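**Rakena home-visit kit, Satach**

Soft case for community palliative nursing. Holds 16 dressing packs, 20 oral syringes and one syringe driver. Replacement liners: box of 200.

The case opens flat and needs a firm, level surface at sitting height. Clear the surface before unpacking. A dark brown wooden tabletop like the one shown makes the white liner edge easy to find in low light. Wipe the base after each visit and let it air dry before closing.
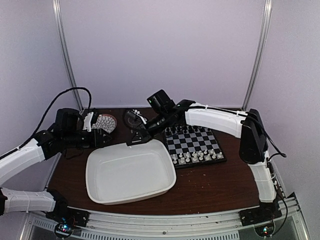
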